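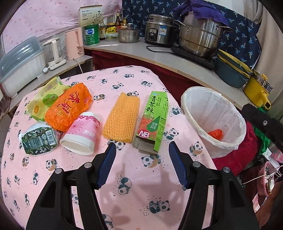
Gripper does not close fully after it was blocked by an object, and position reading is wrong

I have a problem with the hand-held gripper from our sorting task and I hope someone here met it before. The model is Storon, with the two-finger head, and the logging software is from Zevdale. We record the picking of household waste into a small wastebasket: a paper cup, snack wrappers, plastic bags, an orange foam fruit net, a green cardboard snack box. The soft things are no trouble. The fault began with a box of the same kind, when I squeezed it on the corner and the jaws stopped with a click that I felt in the handle.

After this click the jaws open normally, but when I close them there remains a gap between the blue pads. A thin wrapper falls out of the gap. The software says the opening is 0 mm when I can see light between the pads. Before the fault the full opening was shown as 105 mm, and now it shows 2 mm less, although by ruler it is still 105.

What I tried already:
- restarted the software and the computer
- changed the cable
- cleaned the pads with a damp cloth
- ran the calibration again. It finishes without error, but the gap comes back after one or two picks.

I did not open the body, as I am afraid for the guarantee. Is it safe to continue until the end of the session? We have 43 recordings from after the click and I would not like to throw them away, but I also would not like to keep wrong data.

Posted Oct 18, 2022

3 replies

Reply 1 (marked as useful by the person who asked)

Please stop using it for now. I had a very similar fault in June with the same head. The click you felt was most probably the drive belt jumping over a tooth. The encoder sits on the motor side, so it does not know that the fingers moved and the motor did not. This explains why your numbers and your ruler disagree.

The calibration cannot hold if the belt is loose, it will only jump again. You need to do this:

Disconnect the power first, and keep your fingers out of the jaws also when it is off. Mine has a spring and it closed on my thumb -- not dangerous, but it was painful for two days.

Then move both fingers slowly by hand. If one of them starts later than the other, or you feel a rough place, it is the belt. On my unit the cover comes off with the screws on the two arms, and the tension screw is underneath, on the left. Turn it a quarter turn, not more. Too much tension eats the bearing. Look also for small black dust, this is belt material, and if there is a lot you should order a new one. I bought mine from Rosteser and it fitted without any changes.

Calibrate only after this, with clean pads and nothing between them.

About the 43 recordings: I would mark them and put them aside. If the error was constant you could correct it, but you write that the gap comes back after some picks, so it is changing during the recording. The video is maybe still usable. The width values are not.

Reply 2

same here but it was the pad. glue had gone soft and the pad moved outside. push it back and see. 5 minutes

Reply 3

I would check the pads too, as the person above writes, but a moved pad does not give a click and it does not change the value of the full opening. So I think the first reply is right.

One thing to add. In the Zevdale software there is a force limit in the settings of the tool, and after an update it can go back to the default value, which was 180 on ours. For cardboard this is too high. We use a lower one and we have not had a jump since that time. Please write down your old value before you change it.

For the guarantee -- we bought ours through Doherty and they allowed us to open the cover when we asked by e-mail first. I do not know if your seller is the same, but it is worth a message. Keep their answer.

Comment from the person who asked:

Thank you to all. The left finger starts later than the right one when I move them by hand, so I think it is the belt. The force limit was 180, and I never set it so. I have written to the seller and I wait for the answer before I open anything. The recordings are in a separate folder now.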